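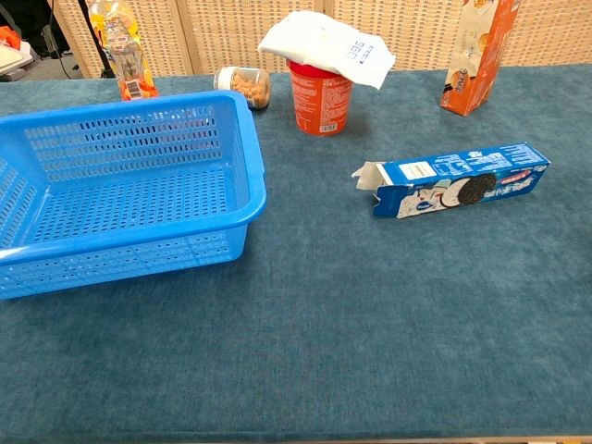
Ostgate Snack Swap Returns in December With More Tables and a Later Closing Time

OSTGATE – The Ostgate Snack Swap is coming back this December, and it's going to be the biggest one yet! Neighbors from all over town are invited to the Abdelaziz Hall to trade packaged treats, meet the people who live down the street, and help stock the shelves of the Brellero Community Pantry before the cold weather really settles in.

The idea is as simple as it was the first time. Bring unopened, store-bought snacks, hand them in at the door, and pick up one paper token for each item. Tokens can be spent at any table in the hall. Whatever is left when the doors close goes straight to the pantry, which packs after-school bags for local kids all winter long.

Last year 536 items came through the door, and 111 households signed the guest book. People brought things they grew up with and things they had only just discovered (the ginger chews were gone in minutes), and plenty of them stayed long after their tokens had run out, just to talk.

"I came to the first swap with a bag of pretzels and went home with four kinds of crackers I'd never heard of and two new phone numbers," said Kamran Gilani, who organizes the event. "We had grandparents explaining to teenagers how you're supposed to eat sunflower seeds. We had a very serious debate over salted licorice. I can't wait to do it again, and I really hope the licorice people come back!"

What's new this year

The swap grows to 32 tables, up from 19, and spreads into the side room that used to be kept for coats. Coats will go on racks in the front hallway. There will be a table for sweets without nuts, clearly marked and set apart from the others, and a table for snacks without gluten. A quiet hour from 10 to 11 a.m. is open to families who would like a calmer start, with the music off and fewer people in the room. General admission then runs from 11 a.m. to 5 p.m., a full hour longer than before.

The Jivell Street Band will play two short sets in the afternoon, and hot cider and tea will be served by the back windows for as long as they last. Bring your own mug if you can. 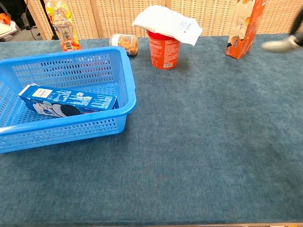
Cookies are always welcome at the swap, as long as the package is sealed.

What to bring

Chips, nuts, cookies, crackers, dried fruit, candy, granola bars and shelf-stable drinks are all fine. Please check the date on the package before you leave home. Homemade food can't be accepted at the swap tables, and neither can anything that needs to stay cold. Large boxes of single-serve packs may be opened at the door so that each pack can be traded separately; ask at the welcome desk and someone will sort it out with you.

If you don't have anything to trade, come anyway. Every visitor gets two free tokens, and children get three.

Getting there

Abdelaziz Hall has step-free entry from the parking lot side, and bike racks stand next to the main door. Street parking fills up early, so walking or sharing a ride is a great choice. Admission is free and there's no need to sign up.

Anyone who would like to host a table, lend a folding chair or help carry boxes to the pantry afterward can leave a name and number at the hall's front office. Table hosts are asked to arrive by 9 a.m. to set up.

Media contact: Kamran Gilani, Ostgate Snack Swap, care of the front office, Abdelaziz Hall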